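Plultico Says Its Color-Rim Bowls Curb Snacking. The Evidence Is Thin.

Housewares seller Plultico will put its color-rimmed bowls in 800 stores in September, with a label claiming that a bright rim helps people eat less. The company has published very little to back that up.

The claim rests on one study, paid for by Plultico and run by a research firm called Drirkham. According to a summary handed to reporters on Monday, 1,412 adults filled out an online form after using the bowls at home for 3 weeks. They reported eating fewer snacks than before. The full study has not been released, and a spokesman would not say when it might be.
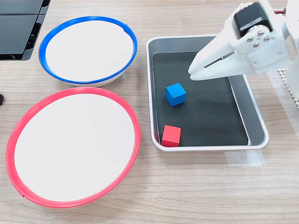
A blue-rimmed bowl and a larger one with a red-pink rim.

What the summary leaves out is more telling than what it says. There was no comparison group using plain bowls. Nobody weighed any food. People were told at the start what the bowls were supposed to do, and then asked whether the bowls had done it.

"If you tell me my new shoes make me faster and then ask how fast I feel, I know what I'm going to say," said Chidubem Shehu, who teaches statistics to nursing students and read the summary at our request. He also noted that it does not say how many people signed up and then dropped out. Plultico did not answer a question on that point.

The idea that dishes shape appetite has been around for years, and it has had a rough time. Some early results on plate size and color drew a lot of attention, but later work has been mixed. A small effect in a lab lunchroom may not last in a kitchen where the chips are still in the cupboard.
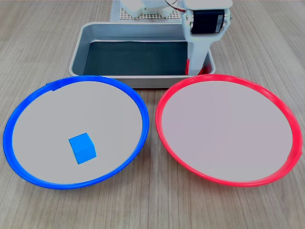
Jussara Nogueira, head of product at Plultico, defended the label. "We never said it was a diet," she said. "We said it helps." Asked how much it helps, she pointed to the word "noticeably" in the summary. The summary gives no figure for the drop in snacking.

A rival seller, Potitard, dropped a similar line from its packaging last year after customers complained. It still sells the dishes, now described only as "cheerful," and says sales have held steady.

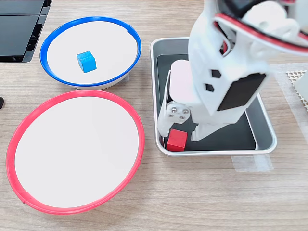 Plultico says a second study is planned, again with Drirkham, and again by online form. The bowls will reach stores before it starts. Asked whether the wording on the label could change if the results are poor, Nogueira said the company would "look at everything in context."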